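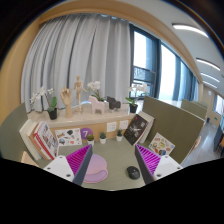

Small Desk Tips, Sorted by Whether They Work

Most advice about small desks is written by people who would like to sell you a tray. I have bought the trays. I share an office where the desks are bays with a panel on each side, and I have another desk at home that is worse, so over the years I have tried nearly everything that gets passed around on pages like this one. What follows is the advice I kept, the advice I dropped, and a few things I am still unsure of.

Start with the mouse

The usual instruction is to start with the monitor, or with "a vision for the space." I don't have one. I start with the hand that does the most work.

Sit down the way you normally sit, let your elbow hang, and put your forearm on the desk. Wherever the hand lands is where the mouse goes. Everything else on the desk has to get out of its way. On a narrow desk this usually means the mouse ends up closer to the edge than looks right in a catalog, and the plants, the books and the pen cup move to the back or the side.

Do this before you buy anything. Half the organizers I have owned were bought to hold things that were only in the wrong spot.

Do you need a mouse pad?

Maybe not. An optical mouse tracks fine on most matte desktops. It struggles on glass, on high gloss, and on some very busy wood grain. If the pointer behaves on your bare desk, you can skip the pad and get the space back.

Reasons I would still use one: the desk surface is marked or rough, the edge of the desk is sharp under your wrist, or the sound of the mouse bothers whoever sits on the other side of the panel. If you go with a pad, check that it lies flat. A pad that has curled at one corner will never come back all the way, whatever you pile on top of it. I left one under a dictionary for 11 days and got a flat pad for one afternoon.

Wrist rests

The raised kind, with the cushion along the near edge, divides people. I used one for years before I noticed I was leaning on it the whole time, bending my wrist up and steering with my fingers. The rest is meant for pausing. When you are moving the mouse, the hand should float or slide, with the arm doing some of the moving.

So I can't tell you a wrist rest will help you. Mine was comfortable and I used it badly. If your hand tingles or hurts, no cushion is the answer, and you should ask somebody who has examined you.

If you do keep one:

Turn the pad so the cushion meets the heel of your hand, even if that puts the pad crooked on the desk.

Press the cushion with your thumb now and then. A gel one that stays dented, or that has gone sticky along the seam, is finished.

Leave enough flat area above the cushion to move around in. Small pads with large cushions are mostly cushion.

Cleaning a mouse

The tips I see for this are either far too timid or involve running things under the tap. Unplug it or switch it off. Turn it over and pick the grime off the little feet with a wooden toothpick. That gray ring around each foot is what makes an old mouse feel draggy, and people replace perfectly good ones over it.

Then hold it by the sides, so your fingers stay off the wheel and the buttons, and go around the wheel with a dry cotton swab. Roll the wheel a bit and go around again.
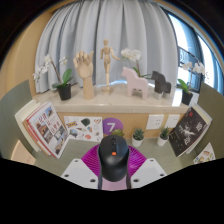 For the shell, use a cloth that is barely damp, with a drop of dish soap if it's greasy. Rubbing alcohol works too, but try it underneath first. It has dulled the finish on one of mine, and on an older rubber-coated one it turned the coating to something like chewing gum. Don't spray anything straight at the mouse. Wipe out the sensor hole with a dry swab and leave it alone after that.

Canned air I would skip. It moves the lint further in about as often as it gets it out.

Cleaning the pad

Cloth pads can be washed by hand in cool water with dish soap and a soft brush. Rinse until the water runs clear, press it in a towel, and dry it flat away from the radiator. Give it a full day. It will feel dry on top long before the foam is dry, and a damp pad smells like a gym bag by Thursday lunchtime or whenever you next lean over it.

Pads with a gel cushion shouldn't be soaked. Wipe those, top and bottom, and accept that the pale ones will never look new. I tried baking soda paste on a light one because a great many websites told me to. It left a chalky patch that took longer to remove than the original stain.

Plants on a desk

You will have read that desk plants clean the air. A couple of little pots will not do anything you could notice for the air in an office. Have them because you like them.

Succulents are sold as unkillable, and this is also wrong. They are hard to kill by neglect and easy to kill by kindness. If yours are real:

Pull one out of its pot and look for a hole in the bottom. If there isn't one, either repot it or water with a spoon.

Water when the soil is dry all the way down. Push a toothpick in, and if it comes out with crumbs on it, wait.

Don't park them at the back of a deep bay with no window and expect them to keep their shape. They stretch toward the light and go leggy.

Never water them at the desk if there are outlets behind them. Carry them to the sink, let them drain there, and bring them back. It's a nuisance, and I do it anyway.

If what you want is something green that asks for nothing, buy fake ones and dust them with a dry paintbrush. The decent fakes are hard to tell from the real thing across a desk. I once watered one for most of a winter.

Books that lean

Two or three books on a desk always end up leaning. A slight lean is harmless for a week and bad for a year, particularly for a thick book, where the pages start to pull away from the spine. The fix everybody gives is a bookend, but the thin metal kind slides on a smooth desktop as soon as the books have any weight.

Put a square of rubber shelf liner under the bookend and the first book. That fixed it for me, at no cost beyond the scrap of liner. I also paid $17 for a Fudar book stand, which holds up well enough but takes up more room than the books did. If you have a side panel, push the books right up against it and put the heaviest one on the open side. If there are fewer than four, consider laying them flat and being done with it.

And ask whether they need to be there. I kept a manual on my desk from March until I changed jobs and opened it once, to press a leaf.

Things on the back panel

Sticker sheets, calendars, a number so the visitors can find your place. A loose sheet that is only propped up will slide down sooner or later and take a pot with it. Use removable putty at the top two corners, pea-sized. On bare wood, test it somewhere hidden, since some putty leaves an oily spot. I have had that happen with the Wenard kind on unfinished pine — the painted panels were fine.

Keep the outlets clear. People treat the wall around them as spare space and then can't get an adapter in without moving a family of ornaments. I leave a hand's width on every side and nothing directly below them that holds water.

Cable tips I no longer follow

Binder clips on the desk edge. They work until you pull a cable, and then they launch.

Cable sleeves. They look neat and mean you have to undress the whole bundle to swap one cord. A couple of hook-and-loop strips do the same job.

Adhesive cable channels. I put a Räsänen one along the back of my home desk and it let go in the first hot spell. Cleaning the surface with alcohol first would probably have helped. The package said so, in very small type.

Drawer trays and other purchases

I measured for my Ternow drawer tray and it still didn't fit, because I had measured the front of the drawer and not the inside. Measure the inside, at the bottom, and take off a little. Before you buy one at all, use box lids for a month. If the lids are still doing their job at the end of it, you can keep the lids.

I read somewhere that the average desk hoards almost 80 pens. I doubt anybody checked. Mine had plenty, though, and most of them were dry. Scribble with every pen you own on a piece of scrap paper, throw out the ones that fail twice, and put back only what fits in one cup.

The end-of-day reset

This is the one piece of standard advice I have come around to, in a reduced form. The full version has you wiping, filing, and writing tomorrow's list. I lasted three evenings. What I do now is take the cup to the kitchen, put the mouse back on its pad, and clear the strip of desk where my arms go. The books can lean till Friday if they want to.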